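Why I Stopped Buying the Cheap Table

By Tobiloba Fashola

Aug 14, 2019

My wife and I have moved four times, and in each apartment we bought a table that we knew we would leave behind. It was always light, always cheap, and it always had one leg that started to shake before the first winter. I did not feel bad about it. I thought this was how people in cities live now.

Last October I changed my mind, and the reason was a shop receipt. I found it in a coat. It was from Ranar, the big furniture store outside Sarkar, for a table that cost $304. We had used that table for 24 months. Then I looked for the other receipts, and when I added everything together, the sum was $2,486. With this money my father could have furnished his whole house, and his children would still be eating at those tables.

I do not want to say that old things are always better. My grandmother had a wardrobe that no person could open without a knife. But I believe we have lost the habit of expecting to keep what we buy. The store does not expect it either. When I asked Ranar for one replacement screw, the young man was very polite and offered me a discount on a new table.

To keep a thing, you must do boring work for it. You tighten it, you wipe it, you sand the place where the hot pot stood. In my family this work was done before every holiday, and I hated it. Now I think it was the hour when we learned what we owned. A scratch had a date and a guilty person.

Some readers will answer that cheap furniture allows poor families to live with dignity. I agree, I was in such a family. But a poor family is exactly the one that cannot pay for the same table four times. I would like to see stores obliged to sell spare parts for ten years. Until then, I will buy used and keep a cloth near the sink.

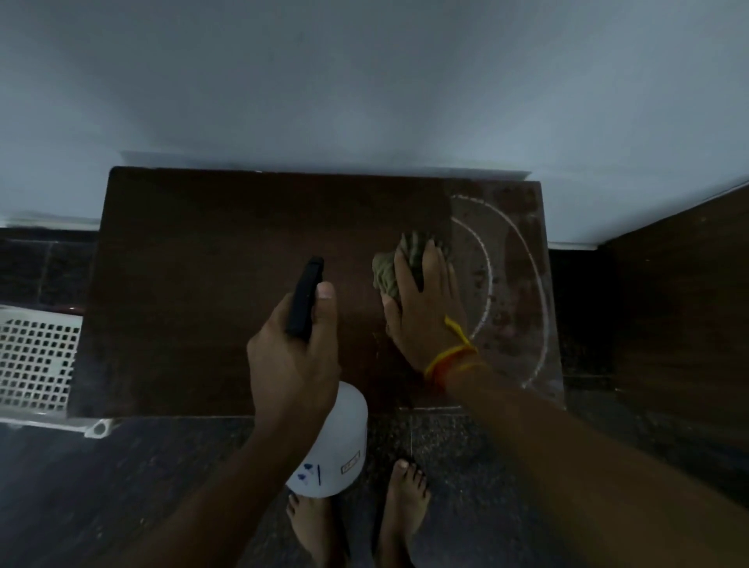
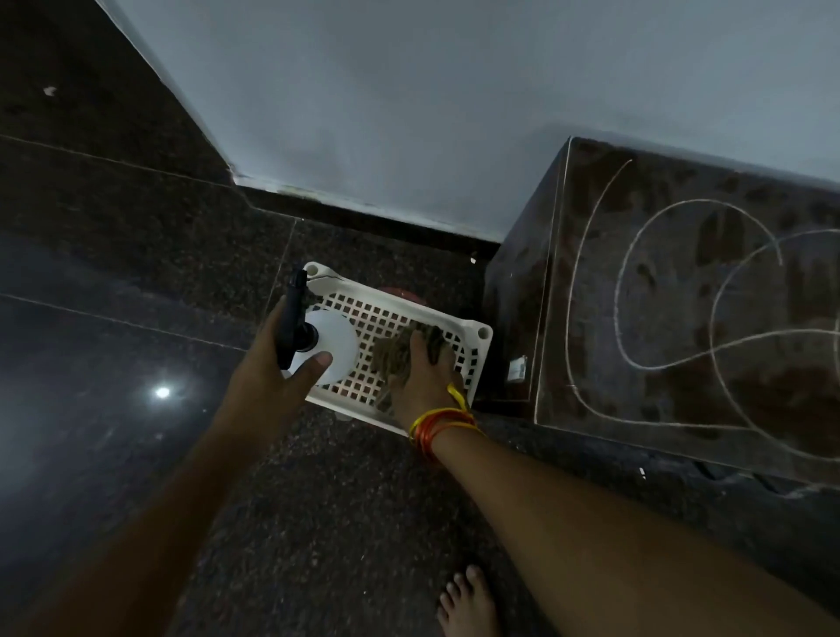
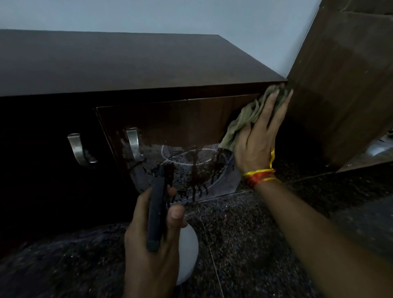 Housework with a cloth and a spray bottle: a tabletop, a plastic basket and a cabinet door.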